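How to Prepare Clothing and Linens for Donation

Residents of Kinnear may donate clean clothing, bedding and household cloth to the Fandau Textile Exchange throughout the year. Please read these instructions before packing your items. Bags that have not been prepared correctly may be returned to the donor.

Step 1: Wash and dry

Wash every item according to its care label, using an unscented detergent if possible. Dry all items completely. Damp cloth can develop mildew within a short time and may spoil the rest of the bag. Items that require dry cleaning should be delivered in the cleaner's cover.

Step 2: Check condition

Lay each item on a bed or table under good light. Look at seams, cuffs, collars and hems. Close every zipper and button. Empty all pockets. Small repairs, such as a missing button, are acceptable if the replacement is pinned to the garment. Items with large tears, paint or oil stains belong in the rag collection and should be packed in a separate bag marked RAGS.

Knitted items and fabrics with metallic thread snag easily. Lift them gently, fold them loosely and place them at the top of the bag, away from zippers and hooks.
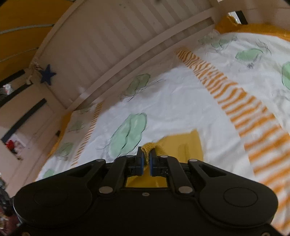 Yellow knitted cloth with a faint gold glitter, on a bed.

Step 3: Sort

Use one bag for each of the following groups:

Adult clothing
Children's clothing
Sheets, towels and table linens
Rags

Shoes, pillows and carpets are not accepted at the Exchange. Contact the Driltum transfer station for disposal options.

Step 4: Pack and label

Use clear bags and tie them securely. No bag may weigh more than 20 pounds. Write the group name on a plain card and place it inside the bag, facing outward. Do not tape labels to fabric.

Step 5: Deliver

Bring bags to the side entrance at 852 Prosico Avenue. The entrance is closed on Monday. Donors bringing several bags should ask for a cart at the desk. Receipts are issued on request at the time of delivery and cannot be provided later.

Do not leave bags outside the building when the entrance is closed.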